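I finally had a go at the cupboard under the stairs on Saturday, and I'm still finding dust in my hair! My one rule was that anything I hadn't touched since October had to go (the fondue set got a pardon, don't ask).

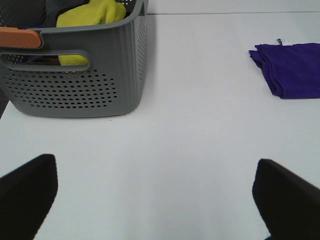

Five bags went to the charity shop in Palside, who were lovely about it, and I found 9 odd gloves and a torch that still works. If you're tempted to try it yourselves, start early and put the radio on – I was at it until teatime and missed lunch completely.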